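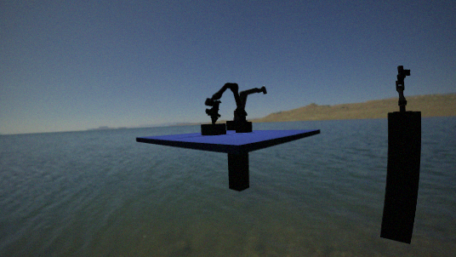 Guesthouse or apartment near Skindthorpe for a family week?

marlow_k
Posted December 19, 2024

We are looking at a week in August, two adults, three kids and my mother-in-law. I have it down to two places and can't decide.

First is the Komora guesthouse. Breakfast included, two connecting rooms on the ground floor, garden, shared pool. Second is one of the Plullier apartments, three bedrooms and a full kitchen, but no breakfast and you pay extra for towels.

Komora quoted me 132 a night per room. Plullier wants 3000 for the week, all in except the towels and a cleaning fee they have not given me yet. We will have a car. Has anyone stayed at either one with kids?

dunesandy
Komora, two summers running. Breakfast is bread, eggs, ham, yogurt and fruit, same every day, served until 10. The pool is small but fenced. Our kids were in it all afternoon. Ask for the rooms on the garden side. The other ones face the parking lot and people load their cars at six in the morning.

pfennig22
Do the math on those two. Two rooms at 132 is 264 a night, so 1848 for the week. You would then eat out every night with six people. I would still say Komora comes out ahead, but not by as much as it looks.

marlow_k
Right, that is what I keep going back and forth on. With the apartment we would cook four or five nights.

lodgekeeper_b
You say you would cook. Will you? We rented a Plullier place for that exact reason and cooked twice. The kitchen has a two-burner stove and one decent pan. The nearest real grocery store is the Tokarz on the main road and it closes early in the evening.

tess_on_tour
I disagree about the kitchen. We had a Plullier apartment on the top floor and it had four burners and an oven. They are privately owned units and every one is different. Ask for the unit number and a list of what is in it before you pay anything. Also ask about stairs if your mother-in-law has trouble with them. Ours had 40 steps and no elevator.

marlow_k
She has a bad knee so that is good to know. The listing only says "upper level."

tess_on_tour
Then I would ask today. The ground floor units go first.

dunesandy
Komora has one step at the front door and that is it.

pfennig22
What about the deposit? Plullier took a deposit from us and it was seven weeks before we got it back. No damage, they were just slow.

lodgekeeper_b
Same. Ours took five.

tess_on_tour
Got mine back in four days. Maybe it depends on the owner.

hwy2062
Is the ferry still running from Skindthorpe in summer? We are thinking of the same area and I don't want to drive all the way around.

dunesandy
It was running when we went. Cars had to be booked ahead, foot passengers could just walk on. Check the schedule, it changed between our two trips.

marlow_k
Update. Plullier wrote back and the unit is on the second floor, no elevator. Cleaning fee is extra per stay and another charge for the crib, which we don't need. I asked Komora to hold the two garden rooms and they will do it for a week without a deposit.

pfennig22
Ask Komora if they have a fridge you can use. Saves a lot on lunches.

marlow_k
Small one in each room, they said. No freezer.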